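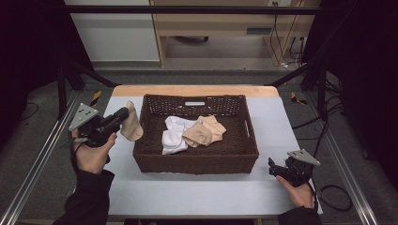 Ticket 473, last changed 14 February 2018 by Ghazal Ghorbani

Status: open, waiting on Mojtaba

Right, the socks again! I'm putting this in the log so we stop emailing each other.

The trouble: beige socks go into the wicker basket and don't come back out as pairs. Keyvan had 2 odd ones left over after the last sort and swears he put everything in together. They all look the same to me (the beige ones, I mean – the white one at least you can spot).

What I've tried so far:

Turned the basket upside down and shook it. The sides are an open weave and I was sure something had got caught in there, but no.

Checked under the table and behind the desk. Fluff.

Took socks out one at a time and laid them flat on the white table, toes all pointing the same way. Much better! You can see straight away that one has a longer leg than the others, so I think we've been pairing two different sizes all along.

Simin asked whether we could just buy a lined basket. We could, but I like this one, it's low enough to see into and the handle slots are handy.

Next: Mojtaba, could you put a stitch of coloured thread in the toe of the longer ones? Red if we've got it. I'll do the sort again afterwards and write down what's left over.

Keyvan, please check your gym bag.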